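## One Green Block: Play on a Plain Surface

The Stela collection, designed by Torunn Skjelbred for Gostent, begins with a single colour. Her dark green block carries no letter, number or picture, and families are invited to supply the meaning themselves.

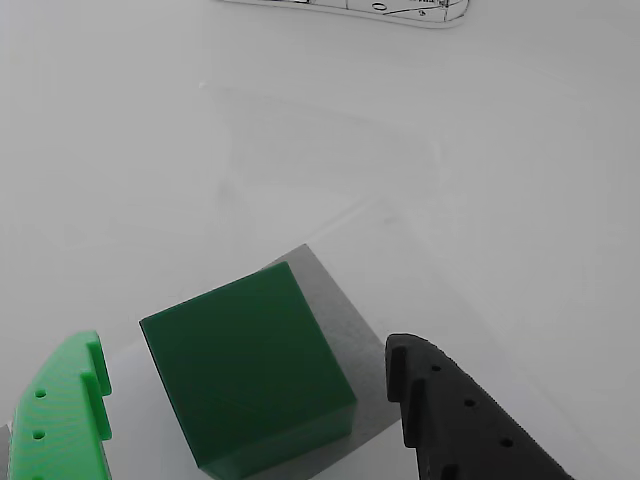 **At what age may a child begin?**
Gostent recommends the blocks from 13 months, with an adult seated nearby.

Skjelbred favours a pale tabletop, where a deep colour is easily found by small hands. Ordinary household items extend the play - a plate becomes an island, and a checkerboard sheet offers squares to be crossed, claimed or named. 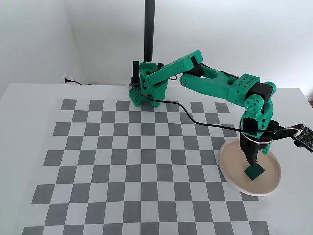

### Placing and turning

Set square to the table edge, a block reads as a building. Turned on the diagonal, it presents a corner, and children frequently begin to describe it as a boat or a diamond. The Sudach Play Library, which holds 94 sets for loan, encourages parents to turn a block and wait for the child to speak first.

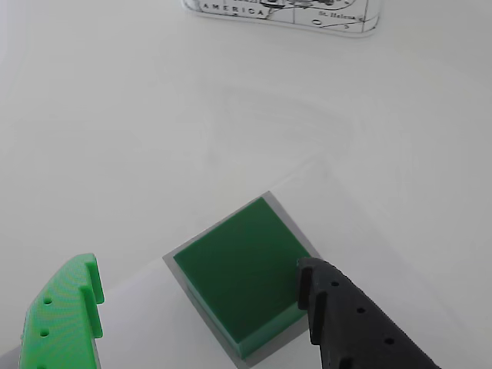 **How should the blocks be cleaned?**
A soft cloth dampened with lukewarm water is sufficient; blocks should be dried before they are returned to the box.

The library's next family session is held on Friday in the Swai Room and runs for 30 minutes. Registration is available at the front desk, and borrowed sets may be returned at the same time.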